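The grasp planner should be allowed to say no

An argument for treating refusal as a normal planner output 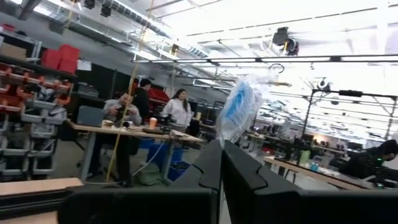 Volume 17, Number 3

Clear plastic bags on hooks are a poor match for most of the software we use to pick things up. The bag shown just above the gap between the fingers has crinkled film, white highlights from the overhead lighting and pale blue contents that could be gloves or wrapped supplies. A depth sensor will commonly return three kinds of answer for an item like it: the surface of the film, the surface of whatever is inside, and the far wall. A grasp planner handed that mixture will still produce a ranked list of grasps. I think that last step is a design error, and a widespread one.

The usual interface takes a point cloud and returns candidates with scores. The scores are sorted, the top one goes to the motion planner, and the arm moves. Nowhere in that chain is there a type for "the input does not support an answer". An empty list is possible in principle, but most code treats it as a fault, logs it and retries with a lower threshold. The retry is where the trouble starts. A threshold somebody set with care in November gets halved by a loop that knows nothing about why it was set.

We ran into this on Onance, the picking stack we maintain at Drundside. The logs for one release held 3,681 attempts on hanging or flexible packaging. When we sorted the failures by cause, very few came from the controller. The arm went where it was told, within tolerance, and closed on film, on air or on the hook. In 70 of the failed attempts the planner had already rejected its own first list and been asked again. The second list came from the same cloud, with nothing new in it.

The common response is to train a better model. I have no objection to better models, and the one we run now copes with transparent film far better than its predecessor did. But a better model moves the boundary without marking it. There will still be a bag with a highlight in the wrong place, and the score attached to it will still be a number between zero and one that the next module reads as permission.

What I would like to see is a planner with three return types. The first is a grasp. The second is a request for a specific observation: move the wrist to this pose, because two hypotheses about the surface disagree and that view would separate them. The third is a refusal that names its reason in a form other software can read. None of this needs new theory. Hakim, the simulator many of our integrators use for regression tests, can already express all three as task outcomes. The work is in the plumbing.

The second type matters most for a wrist camera. A camera at the gripper can be moved cheaply, and a few centimetres of travel will often shift a specular highlight off the part of the film that matters. We tend to plan as if the view were fixed, then fuse extra views on a schedule decided at compile time. A hanging item makes that worse. It can rotate on its hook and swing after contact, so a view taken before the first touch should carry a short expiry. In our stack it carried none until recently. The cloud had a timestamp and no consumer checked it.

Three objections come up whenever I raise this.

One is throughput. A planner that asks for another look is slower than one that guesses, and cycle time is what gets measured. This is true per attempt. It is less obviously true per item delivered, where a failed grasp costs the retract, the re-detect and sometimes a person walking over to pick a bag off the floor. Teams should measure both figures and publish the second.

Another is that refusal gets abused. Give a module a way to decline and its authors will tune it to decline anything awkward. I take this one seriously. The Irnach benchmark, as it stands, scores only attempts made, so a planner that refused every clear bag would look excellent on it. Refusals need to be counted against coverage, with the reason codes audited by somebody outside the planning team. We have a spreadsheet for this at the moment. It should be a test.

The last is that the task layer won't know what to do with a refusal. Quite right, and it doesn't know what to do with a dropped bag either. At present it finds out about the difficulty after contact, when the item has moved and the scene estimate is stale. Being told earlier is an improvement even if the only handler is to skip the hook and carry on along the rod.

There is a smaller change that could be made before any of this. Remove the automatic retry with the lowered threshold - delete it, don't put it behind a flag - and let the empty list propagate. Some things will break. On our stack the first to break was the operator display, which had no string for the condition and showed a blank yellow panel. The fix was a short one, and the panel now reads "no supported grasp", followed by the reason code and the age of the cloud in milliseconds.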